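The Long Way to a Plate
Teaching a robot by remote control is slow, repetitive work, and the slow parts are where the money goes 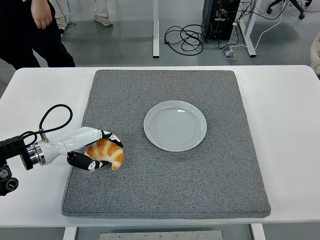 The unit of production at Stuvino is the episode. An episode begins when the operator presses a foot pedal and ends when the pedal is pressed again, and between those two clicks a single task is carried out once, start to finish, by a robot under human control. Joint angles, finger positions and video are written to disk together. The company trains its control software on the result.

The task set for the current run is called Breakfast. It covers moving bread, pastries and fruit onto dishes and off again. Its written instruction fits on one line: pick up the item, put it on the plate, let go, return to start. The working notes that go with that line run to several pages, most of them concerned with the letting go.

Operators work in pairs, one driving and one resetting. The driver wears a pair of gloves fitted with bend sensors and watches the hand move as the gloves move. The person resetting puts the objects back between episodes, each time in a slightly different place. Placement follows a printed schedule, a rule introduced in February after a review found that people left to choose for themselves favored the same few spots. A model trained on those recordings reached confidently for the spots and did poorly everywhere else.

Gloves solve some problems and create others. A human hand adjusts its grip through the skin, and very little of that reaches the driver. Stuvino's setup sends back no force at all. Drivers learn to judge pressure by eye, from how far a crust gives or how an object shifts when a finger closes, and the learning takes about 8 hours of practice before any of their work is kept. Soft food is considered harder than cups or blocks. A block held too tightly looks the same as a block held correctly.

Pastry has a further complication in its shape. A curved object can be gripped across the middle or near one end, and the two grips call for different wrist angles on the way to the plate. Either is acceptable. Mixing them freely is less so, at least in small collections, where a model may average the two and arrive at a grip that matches neither. The schedule therefore names the grip as well as the position, and the driver is expected to keep to it even when the other looks easier.

The alternative to gloves is to take hold of the arm and move it. Tredness, a smaller outfit with a similar list of tasks, teaches this way. The motors are set to hold the arm's weight and nothing more, and the instructor pushes the wrist through the motion by hand. Force comes for free, as the instructor can feel contact through the metal. The drawback is that a human arm appears in most of the video and has to be dealt with later – usually by replaying the motion with no one touching the robot and recording it again. Each demonstration is in effect made twice. Fingers are also awkward to guide this way, and Tredness has so far stayed with simple grippers.

Neither approach is quick. The Breakfast run stood at 2,208 episodes when this article was prepared, against a target of 2,000 usable ones. The surplus is smaller than it sounds. Every episode is checked in a labeling tool called Radwan, which plots the finger positions under the video and flags long pauses. A hesitation of more than 2 seconds is marked for review. Drops are kept in a separate folder, and so are recoveries, in which the item slips and the driver picks it up again. Recoveries are in demand. A model that has seen only clean attempts has no example to follow once something goes wrong.

What the recordings are worth is still argued over. Trokuvau, the benchmark both firms report against, scores a placement as successful if the item is resting on the plate when the hand withdraws. It does not record the condition of the item. A flattened roll and an intact one score the same, and a model can climb the table while getting rougher with the food. Stuvino keeps its own damage score alongside, graded by eye at the end of each shift, and has not yet published it.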